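Journal de labo, septembre, 18 h passées

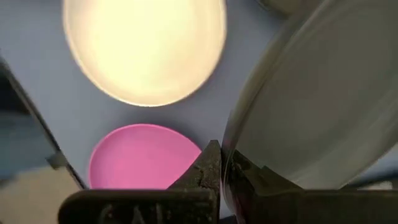 Catégorie : Manipulation

Bon, les assiettes ! La verdâtre est pincée par le bord, bien inclinée, et la rose et la jaune attendent sur leur coin de table. J'adore ce point de vue depuis le poignet — on ne voit presque que ça, le bord entre les deux doigts. Avec Paweena Jaidee, on compare deux façons d'apprendre la prise à Noment : démonstrations seules, ou démonstrations plus corrections en direct. Sur 20 essais, 19 prises tenues avec les corrections (!). Sans, je préfère ne pas l'écrire ce soir. Reste à trier les 545 séquences — demain, après le café.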